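We use cookies to remember your preferences and measure traffic. Accept / Manage choices

The Thirty-Wear Wardrobe and Other Fairy Tales

By Laimutė Lill
Sat 19 January

The email from Flornura arrived while I was looking for a sock. "Your closet is costing you joy," it said, and offered me a 16-page workbook that would fix this before spring. I downloaded it. I have downloaded a lot of these.

The capsule wardrobe has been sold to us under one name or another for decades, and the pitch hardly changes. You own too much. You wear very little of it. Get rid of the rest and your mornings will open up like a meadow. Flornura's version claims its followers save 45 minutes a day getting dressed, a figure that made me wonder what on earth they had been doing before. I asked the company where it came from. A spokesperson, Ebbe Strand, wrote back that it was "based on member feedback." I asked how many members. I am still waiting.

The workbook wants you to start with black, then gray, then one "joyful neutral." Every piece should go with every other piece. Fine on paper. But Mitali Jayasinghe, who altered clothes in Salinas for years before she started teaching sewing, thinks the arithmetic is silly. "People don't wear combinations," she told me. "They wear the pants that fit." Her students come in with beautiful matching sets that pinch under the arm, and no amount of color theory is going to help that.

Then there is the money. A suggested starter set from Oltell, Flornura's shopping partner, came to a little over 700 dollars when I filled the cart. I already own a black top. I own several. The workbook told me mine were probably "tired" and linked to a new one.

I don't think everybody in this business is a crook. Anoma Khondokar runs a small clothes swap out of a rented hall and charges nothing at the door, and she believes in owning less as firmly as anyone. But she has also watched the same faces drop off bags in March and leave with bags just as full. "Clearing out feels good, so they do it again," she said. She didn't sound bothered. I was, a bit. If the cure has to be repeated every season, I would like to know what it cured.

My friend Tanvir Sultana tried the whole program last year and gave away some 400 dollars' worth of shirts, among them a loud orange one he had worn to two weddings. He has since bought a loud orange shirt.

What I did in the end was dull. I put things on the bed, folded what I could, put back what I wear, and sewed on a button. The workbook calls for a "release ceremony" at this stage. I had lunch.

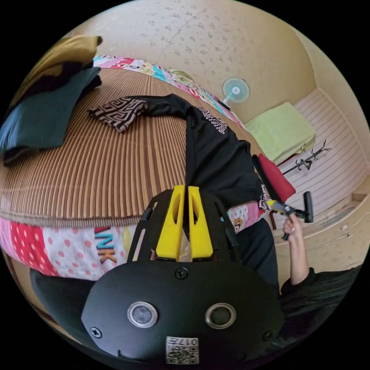
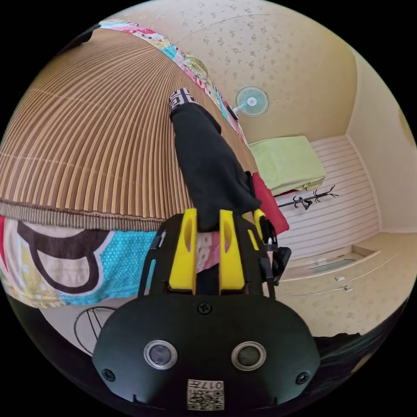
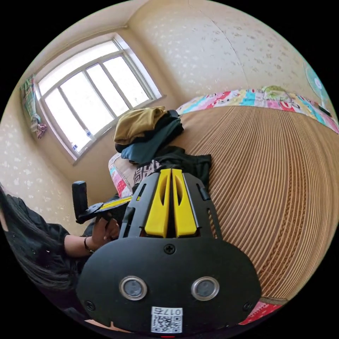
Sorting day: a black top with white lettering (first picture), black cloth by a woven mat (second) and the pile on the bed (third).

Get our weekend newsletter. One email, no spam. Unsubscribe any time.

Related
Is Gumullow's Rental Closet Worth the Postage?
The Mending Basket Is Not a Personality
Why Your Drawer Dividers Won't Stay Put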